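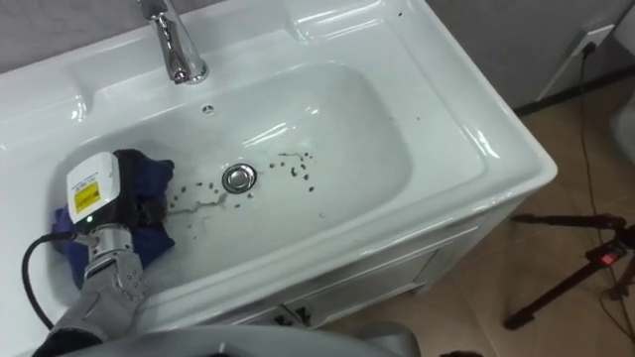 Brikdale Wipe Planner 2

Hi, I'm Noemi Whitlock, and I wrote most of the planner you're reading about. Brikdale is a software package for arms that clean curved things: sinks, tubs, bowls, the inside of a mixing tank if you're brave. You bring the arm and the cloth. Brikdale looks for the dirt, works out a path over the surface and keeps the push gentle while the arm follows it.

I started it because flat tables bored me. A washbasin is so much more fun! The floor runs into the wall with no clear line between them, there's a drain stopper sticking up right where you want to wipe, and white glossy ceramic bounces light straight back at your camera. Dark specks on white sound easy until the shine gets involved.

What you get

Speck map. Finds small dark bits on a pale surface and groups them, so a cluster beside the drain gets one good pass and the stragglers get picked up after. Bright spots get masked first (this took me ages).

Path planner. Draws strokes that follow the curve of the bowl and steer around stoppers and faucets. You can set the stroke direction yourself, and I usually pull toward the drain.

Soft push. Holds the force you ask for, even when the cloth bunches up. A folded cloth is thicker in one spot than another, so we go by the force reading and let the height drift.

Replay viewer. Scrub through any run with the camera view, the path and the force trace side by side. Canan Kaplan built this one and I have it open all day long.

New in version 2

The speck map was retrained on 3,000 hand-labeled basin views, and the planner now checks the forearm against the rim as well as the gripper. Version 1 only checked the gripper. Sorry to everybody's rims. Replanning after a look takes some 29 milliseconds on my desktop, so you can re-check the bowl between strokes without the arm sitting there thinking.

What you need

A six- or seven-joint arm with force readings at the wrist
A depth camera that can see into the bowl
Linux, plus a graphics card if you want live replanning

Known rough edges

Dark basins don't work well yet. Clear water pooled at the bottom confuses the depth reading, and wet streaks sometimes get marked as dirt. Turn on "ignore gray" for those.

Price and ordering

A single-arm license is $1,342, with updates included through next December. Write to Fitzgerald Ostrowski on the Claredine sales desk for a trial key, and tell him which arm you have.

Page updated 2021-11-26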